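Social account check, Tue 8 July

I said I'd go through all our accounts properly before the summer lot starts, so that's what I did, with a pot of tea and the old list from October. Comments are mine unless I say otherwise.

1. Passwords changed since last check
Filum: yes. Bisent: yes. Nitton: no! Same one we've had since we joined. Changed it while I was sitting there.

2. Two-step login switched on
On for all of them now. Bisent still sends its codes to the office mobile, which lives in a drawer, so charge it please.

3. Old admins removed
FAIL. Two people who left ages ago could still post as us on Filum. Both gone now.

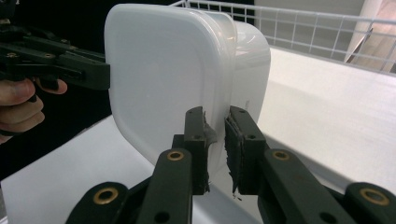 Carmela Cabello: Can you check the Rastogi group as well? I left it last year and I'm still getting the join requests, so I think I'm down as an owner.

She was! I've moved ownership over to the shared login and the requests should stop.

4. Connected apps
The Rastogi scheduler had permission to read private messages, and I can't think why we ever said yes to that. Switched off. Posts are still going out on time as far as I can tell, but shout if one goes missing.

5. Member list hidden from the public
Pass on Rastogi (all 742 members hidden, I looked while logged out). Fail on Nitton, where anybody could scroll through the suppliers and see their phone numbers. It's a tick box buried under Display, of all places. Ticked.

6. Comment filter
Working, a bit too keen. It was holding 81 comments, and most were perfectly nice people asking about opening hours. I let the good ones through and took "delivery" off the blocked words.
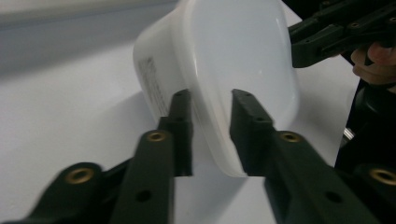

White plastic container, held at a tilt

7. Backup of posts
Bisent only lets you download 500 posts at a time, so it's a faff. First batch saved, second one still to do.

8. Recovery email
Goes to the shared inbox on everything except Filum. I've asked them to change it and I'm waiting to hear back.

Still open: 7 and 8.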